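The archive of the Gorno household goods collection occupies the upper floor of a former customs building in Clultport. It opened in 1973 with 60 donated items, most of them kitchen containers, and the present curator has been in charge for six years.

Asked what visitors look for first, the curator pointed to the storage tins. "People want to find the one their grandmother kept flour in," she said. "They will pass a silver service to get to it."

Storage remains the main concern. The building is damp in October, and painted metal suffers early. "We check the shelves every Friday," the curator said. "A small spot of rust can be treated. A large one means the lid will never close properly again."

The collection accepts new gifts only when the donor can say how an object was used. A recent bequest from the Ní Chonaill estate came with handwritten labels — a rare advantage, in the curator's view — and cataloging is expected to continue through the winter.

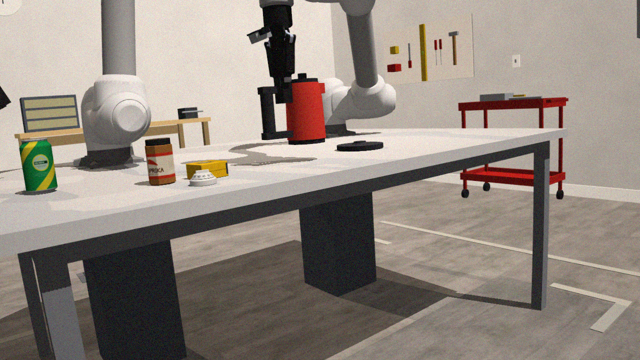 Household objects and a red canister on a long work table, computer rendering.

The curator hopes to put about 150 pieces on display next year. "A canister was made to be opened," she said. "I would like the public to see the insides as well."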